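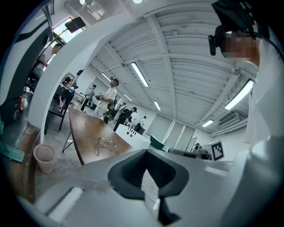

*Page last changed: June 16, 2026*

Dear Kristof,

Thank you for being so patient with us, and for asking after the team first and the numbers second! We are back at work at Esbridge, with people at the long wooden table again, and I'm very glad to be able to write that.

You'll remember that one of our hand-held grippers stayed closed on Rui Ramalho's fingertip. He was bruised and a bit shaken, and he is fine now. We stopped all recording that same hour. The fault was a return spring that had cracked (Bosman checked it for us and found the same crack starting in 5 more), so every spring in the set has been replaced, and each one now gets swapped after 500 recordings, whether it looks tired or not.

The stop did cost us. We have 320 recordings done under the Tutley grant, 70 short of where we had promised to be, and I'd like to move that milestone to September if Grullent can live with it. Rui is writing up the new morning check, and I'll send it over as soon as he lets go of it.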